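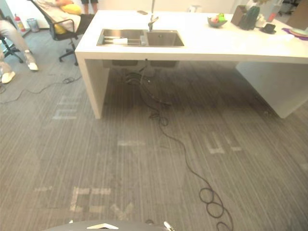
gravelpit70
Settle something for me. My mother-in-law says a sponge should be replaced every week, and my wife says every month. I have been quietly operating on a system of "when it scares me." Last week I got voted down 2 to 1 at dinner, so I'm taking it to a higher court. We just moved to a place over in Trurkivside and I'd like to start off with rules everyone can live with. The big question is where the thing sits between uses. I'm in the camp that wants it up on a metal rack in the left basin, like the little white thing there, with the right basin kept clear for rinsing. My wife wants it on the counter in a dish. My mother-in-law wants it in the trash.

tepidwater
Rack. Air on both sides. A dish is a puddle with a rim.

Moth_Ballard
Counter dish, and I will die on this hill. If the rack is in the sink then everything you pour down the sink goes past the sponge. Pasta water, coffee grounds, whatever your kid scraped off his plate. You are basically marinating it.

tepidwater
So pour it down the other side? The man said he has two basins.

Moth_Ballard
Nobody in my house has ever respected a two basin system. We had one for 10 years. Both sides were the dirty side.

sinkorswim
You're all arguing about parking when the problem is the car. Get rid of the sponge and buy a brush. I switched in May and the brush still looks like it did in May.

gravelpit70
I tried a brush. It flicked tomato sauce on a shirt I liked. Also it can't get in the corners of a lasagna pan, and we are a lasagna household.

sinkorswim
Soak the pan.

gravelpit70
"Soak the pan" is what a person says when they plan on someone else washing the pan.

OldPercolator
I ran the dish room at the Abdel Hamid banquet hall for a good long while. We used cloths. A stack of clean ones in the morning, a bin of gross ones at night, and everything went in the hot wash. At home I do the same with one cloth a day. Never had to sniff anything to decide if it was still good, and I gather that's the method most of you are using.

Moth_Ballard
I do not sniff it.

Moth_Ballard
I sniff it a little.

quartz_and_found
Cloths are great if you have a washer at home. I share a laundry room with the whole building and I'm not feeding that machine quarters for seven dishrags. I buy the Purkeck sponges in the big bag and swap them out every couple of weeks. When one retires it moves down to the bathroom, then the garage, then it does one last job on the grill and gets a decent burial.

tepidwater
How do you keep track of which is which?

quartz_and_found
I clip a corner off each time it gets demoted. Two corners missing means don't let it near a plate. Before that my brother-in-law washed the good wine glasses with the garage one and said they came out great.

hal_of_fame
Has anyone tried the Sterar ones with the stiff side that's supposed to last longer? My sister swears by them, but she also swears by a diet where you only eat before noon.

OldPercolator
Stiff side lasts fine. The soft side gives up early and then you're holding a scouring pad with a beard.

hal_of_fame
Okay, pass.

lurkerbythelake
Microwave it wet for a minute. My mom did that forever.

sinkorswim
Please be careful with that one. Mine wasn't as wet as I thought and the kitchen smelled like a tire fire until supper. Also there are sponges with metal in the scrubby part, so check first.

lurkerbythelake
Top rack of the dishwasher then. Same idea, less drama.

tepidwater
Dishwasher makes it look clean. I'm not sold that it's clean. Once it smells, it's done, and no amount of spa treatment is bringing it back. They cost less than a candy bar.

Moth_Ballard
First thing you've said that I agree with.

gravelpit70
Update. I read the thread out loud at the table, skipping the part about the grill. My wife liked the cloths. My mother-in-law liked OldPercolator in general and wants to know if he's single. We're doing the rack for a month on a trial basis, new sponge every other week, and I've been told I don't get a vote on the smell because I had a cold all through the last one.

OldPercolator
Married 40 years, but tell her thank you.

Moth_Ballard
Report back on the rack. I want to hear about the coffee grounds.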